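Journal search: Enter keywords, author or DOI
Published Friday, January 12, 2024
Rami Awad and Aníbal Urrego
Shares 7 Comments 2

3.2 Preparation and upkeep of the cell

The Gromholm cell is used for cloth handling with a pair of hand-held grippers, one for each hand of the operator. The work surface is a white board laid on the wooden tabletop, and metal rails run along both sides of the table. Before a session the operator wipes the board and closes the curtains. A cloth and the basket are then placed, and both grippers are opened and closed seven times without load. If a jaw does not return fully, the gripper is taken out of use and its pivot is cleaned.

Cables were the main source of trouble in the first version of the cell. Each gripper has its own cable, and the operator must leave a free loop near the wrist – a short cable pulls the gripper sideways when the arm is stretched. Figure 4 shows the left gripper at the cloth, with the right one held near the corner of the board.
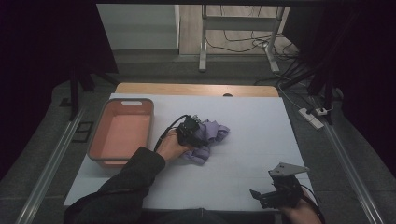 Figure 4. Cloth handling at the Gromholm cell, with basket, cloth and the two hand-held grippers.

3.3 Faults and repairs

Between May and the end of the study we completed 335 sessions and wrote 71 entries in the maintenance log. Most of them concern cable connectors which became loose during work. We first replaced the connectors, but the same fault came back after a few days. Fixing the cable to the gripper body with a small clamp gave a better result, and the cell at Llanos was later changed in the same way.

The second group of entries concerns the screws of the top plate. They must be checked by hand at the end of each day. When a plate has moved, it is not enough to tighten it again – the gripper has to be calibrated before the next session, and the sessions recorded after the last good check are marked in the log. We removed two such sessions from the analysis in Section 4.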